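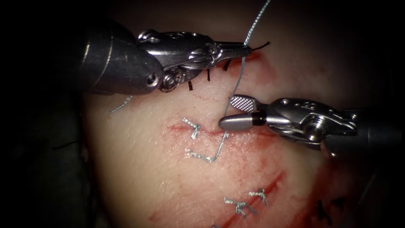 Il faudrait parler du fil avant de parler des pinces, m'écrit une lectrice, parce que dans son club les élèves passent des soirées à régler les bras et perdent ensuite toute la séance sur un brin qui boucle. Elle a raison, et je m'y mets tout de suite !

J'anime l'atelier suture du club Fenumska, côté robotique (on partage l'évier avec la poterie, ce qui aura son importance plus bas). On prépare l'épreuve de Prumitz, catégorie « deux bras, un fil ». Ce qui suit, ce sont mes trucs d'établi et de cuisine, notés au fur et à mesure.

## Le fil

Un fil tressé sorti de sa bobine garde la mémoire de la bobine. Avant chaque séance, je coupe les longueurs, je les suspends à une tringle à rideaux avec une pince à linge en bas, et je les laisse pendre pendant que le thé infuse. Pour les tressés ça suffit. Les monofilaments sont plus têtus : je les tire doucement entre deux doigts, deux ou trois fois, sans pincer fort.

On travaille avec deux couleurs, noir et gris argenté, et je ne reviendrais pas en arrière. Quand les points se serrent sur un même tampon, on repère d'un coup d'œil quel brin est à qui, et à l'écran aussi ! Le noir se voit de loin sur un support clair, le gris demande une lampe bien placée. Nos débutants commencent au noir.

Pour le rangement : une boîte à œufs. Une alvéole par élève, le fil enroulé en huit autour d'un bout de carton. J'avais acheté un joli dévidoir Misthorpe à tiroirs, il est resté dans le placard (les tiroirs accrochent les bouts et tout vient ensemble).

## Les tampons maison

Pour les essais de trajectoire, quand on ne veut pas user les bons supports, je coule des plaques à la gélatine. La recette a beaucoup bougé, voici l'état actuel :

- 249 ml d'eau (oui, 249, c'est le trait du vieux verre doseur du club et plus personne n'ose en changer)
- 100 g de gélatine en poudre
- une cuillère à soupe de glycérine
- une compresse de gaze, à plat

Laissez gonfler la gélatine dans l'eau froide, faites fondre au bain-marie sans bouillir, ajoutez la glycérine, versez la moitié dans un moule à cake huilé. Posez la gaze. Versez le reste. Une nuit au frigo, couvert, avec une étiquette, s'il vous plaît, une grosse étiquette, parce que ça ressemble furieusement à un flan !

Sans gaze, le fil tranche la plaque au premier nœud. Avec gaze, ça tient à peu près comme on veut, et si les points arrachent quand même, c'est que le serrage est trop fort : baissez la consigne du bras avant d'accuser la recette.

Un coup de pulvérisateur d'eau au début, un autre à mi-séance. Un support sec freine le fil et fausse les réglages. Trop mouillé, il fait des reflets partout.

## La lumière

Notre meilleure amélioration de l'année a coûté le prix d'un abat-jour. On éclaire le milieu du tampon et on laisse le tour dans le noir, avec un tissu mat sous le support. L'œil va où il faut. Les poignets métalliques brillent toujours un peu, alors je décale la lampe jusqu'à ce que le reflet quitte les mors, et je marque la position du pied au ruban de peintre sur la table.

Le ruban de peintre, d'ailleurs, j'en mets partout. Position du tampon, position des bases, sens du fil. Il se décolle proprement et on peut écrire dessus.

## Les deux bras et la queue de fil

Là-dessus on me pose toujours la même question : quelle longueur laisser dépasser de la pince ? Court. Juste un petit bout après les mors. Une queue longue se prend dans l'autre outil dès que les deux pointes se rapprochent, et avec des câbles et des axes aussi fins, vous n'avez pas envie d'aller l'y rechercher à la pince à épiler.

Pour le bras qui attend, je demande aux élèves de le garder près de l'incision, mors relevés, en léger appui. Ils ont tendance à le ranger très loin « pour ne pas gêner » et il faut refaire tout le trajet au point suivant.

Et coupez les bouts au fur et à mesure ! Pas à ras, un nœud coupé à ras se défait. Mais un brin oublié sur le tampon finit toujours sous un autre.

## Nettoyer

1. Brosse à dents souple, à sec d'abord, pour les peluches de fil.
2. Chiffon microfibre à peine humide sur les tiges.
3. Coton-tige dans les stries des mors, en suivant le quadrillage.
4. On laisse sécher pointe en bas, dans un pot à crayons garni d'éponge.

Jamais de graisse de cuisine sur un axe, même « une goutte ». On a eu le cas avec de l'huile de tournesol, j'ai passé une soirée à dégommer une poulie.

Les colorants rouges tachent les doigts, l'évier et les torchons. Savon de Marseille, eau froide, et frottez avant que ça sèche. Pour l'évier, la pâte Machala marche très bien, celle que la poterie laisse sous le robinet (je la remplace, promis). Nous, on met le colorant au pinceau, au fond de l'entaille, et on éponge avant de commencer, sinon le fil en promène partout.

## Le carnet

Un cahier à spirale, une page par tampon. On y note le fil, la consigne de serrage, le nombre de points tenus et une phrase libre. On en est au tampon 91. La phrase libre est de loin la plus utile : « ça boucle quand le bras gauche monte trop vite » nous a fait gagner plus de temps que toutes les courbes.

À Prumitz, l'an dernier, on a fini avec 827 points au barème, dont une grosse partie perdue sur la régularité. Pour la régularité je n'ai qu'un truc de couture : tracer les points d'entrée au feutre lavable, à travers une bande de toile à broder. Les élèves râlent, puis ils la gardent dans leur alvéole.

La prochaine fiche parlera des aiguilles courbes et de comment les retrouver quand elles tombent par terre. Prévoyez un aimant et des chaussures fermées.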